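The grippers cost Corrado Morelli 985 dollars, if you count the printer, and he would prefer that you didn't count the printer.

He and Afaf Sayegh started the build in August in the shared workshop at Medholm, with a plan that fit on one sheet of paper. Make two hand-held grippers. Stick printed markers on them so a camera can tell where they are. Do a chore while holding them, many times over, and give the recordings to a robot arm that has so far learned to knock things off a bench.

The first jaws snapped. The second set held but had the grip of a wet fish, and Sayegh spent an evening gluing rubber to the fingertips and then to her sleeve. Version three went to Elias Akl, who has long arms and no respect for prototypes. It survived him, more or less. The cable did not, and the replacement is thick enough to moor a boat.

Then came the markers. A cube seemed sensible, having plenty of faces to look at, until Morelli printed a batch at the wrong scale and the software placed his left hand in the parking lot. Reprinting took a weekend. The robot arm, meanwhile, gathered dust under a towel.

By now they have 639 recordings, of which around 200 are any good. The rest are filed in a folder called Issa, for reasons Sayegh declines to go into. Reaching is the hard part. People stretch, lean and shift their feet without thinking, and every bit of that has to be turned into something a machine with one shoulder can manage.
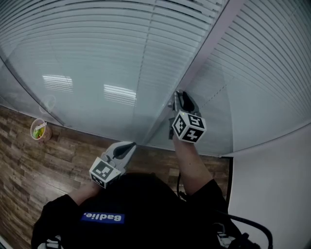 Munther Kassab thinks they should have bought a kit and been finished by lunch, and he told them so while borrowing their good screwdriver. Morelli's answer was that a kit would have been cheaper, faster and better made, and what would he do with his evenings then?

The screwdriver is still out. Version four needs it for the left jaw, which has started to squeak.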